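Dovthorpe Bathroom Shelf: a picture set of everyday toiletries
Read me first

Hello, and thank you for downloading the set. It grew out of a long-running habit of sorting toiletries into bins, and it is meant for anyone who needs pictures of the small things that live on bathroom shelves – tubes, pots, soap boxes, roll-ons and the odd comb.

What is in the folder

There are 600 pictures, with 199 different items between them. The items are grouped into 7 kinds, and the kind is the first word of every file name, so you can pull out all the hand creams without opening a single table. The notes file has one line per picture: the kind, the item, the main colours of the packaging and the language of the label.

Where the things came from

Most were bought in ordinary chemists and corner shops near our Dovthorpe and Tellevholm rooms. We tried to get a decent spread of languages, and the creams are the strongest part in that respect. A few soaps came in a mixed box from Kalniņš, the import shop, and had no English on them at all – we left their names exactly as printed and would ask you to do the same if you add to the notes.

How the sorting works

Creams and lotions in tubes share one kind, whatever they are for. We did once try to split face cream from hand cream, but plenty of labels claim both and we went round in circles for most of March. Size plays no part in it either.

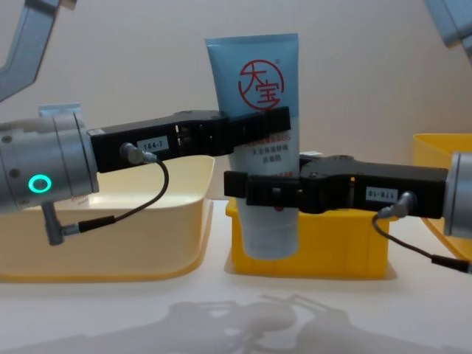 Brand names go into the notes in the script used on the packaging, with a plain-letter spelling in the next column where we could find one. If a name is partly covered, write down what you can read and leave the rest blank, please. Guessing from memory caused us no end of muddle in the first version, mostly among the toothpastes.

Known gaps

Glass bottles are thin on the ground, and there are only 5 razors. Shampoo is missing altogether for now, though the Gekau shelf should put that right in the next version.

Using and sharing

Use it freely for teaching or research, and do mention the set by name if you publish something. Corrections to the notes are very welcome – even a single misspelt soap.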